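4.2 Containers and the problem of finding things again

The households in the Brakthorpe study stored small belongings in a wide range of containers, and the type of container had a strong bearing on how people talked about what was inside. In this section we set out what participants told us about opaque, clear and cloudy containers, and about the labels they did or did not put on them. Storage furniture is treated separately in Section 4.3.

Interviews were held in the participants' homes. Granström and Ayala carried out the first round and McGrath the second. Each participant was asked to show the interviewer a place where small things were kept, to say what they thought was there, and then to open it. We did not ask anyone to tidy up beforehand, although several people said they had done so. Interviews lasted 30 minutes on average, with the longest held in kitchens, where the talk often moved on to food.

Cardboard boxes and metal tins were the containers people had owned the longest. They had usually come into the home holding something else, such as shoes, cookies or a gift, and the original printing stayed on the outside. Participants did not find this confusing. One woman kept sewing thread in a tea tin and had done so since her first apartment. When asked how a visitor would know where the thread was, she said a visitor would ask her. Knowledge of this kind was held by one person in the home, and others went to that person when they needed something. Besnard (Section 2.1) describes the same pattern for paper records.

Problems came up when that person was away. In two households the interviewer arrived to find a partner looking for something that the absent partner had put away. Both searches were made by opening boxes in order along a shelf. One ended with a phone call. The other was given up, and the interview went ahead without the item. Participants described such searches as annoying but normal, and few had changed their storage habits as a result.

Clear containers were generally bought new and for a purpose. People who had moved in the past few years were the most likely to own them. The reason given was nearly always that one could see inside. In practice, participants seldom relied on this. Containers were stacked, pushed to the back of a closet, or filled so that the top layer hid the rest. A retired bus driver who had moved all his hardware into clear jars still shook each jar before opening it, and told McGrath that he trusted the sound more.

Between these two groups lies a third that has had little attention in earlier work. Cloudy or frosted plastic lets color through but blurs outline, so that a person looking at it from outside can tell that something is there, and often its color, without being able to say what it is (Figure 3). Participants who used such cases tended to search by color. They spoke of "the red thing" or "the yellow one" and were confident in picking out a case on this basis if they had packed it themselves. Other members of the household were less sure. A teenager in the second round correctly named the color of an item in her father's case and then guessed wrongly at the item.
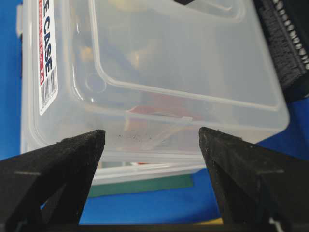
Figure 3. A frosted plastic storage case. Colors show through the walls, but the forms of the items inside do not.

Product labels were often left in place after purchase. Participants rarely read them and several were surprised when the interviewer pointed one out. Handwritten labels were less common than we had expected from the pilot interviews at Keogh. Where they existed, they tended to describe the contents at the time of packing, and many had gone out of date. "Cables, old" was written on a box that held candles. The owner knew this and saw no need to correct it.

Ó Conaill has suggested that a label works mainly as a record of a decision to sort, and our October interviews give some support to that view. People remembered the afternoon on which they had written their labels, who had helped, and what had been thrown out. They were less certain about what each label said. We return to this point in Section 5, where the Brakthorpe interviews are compared with those from Broltard.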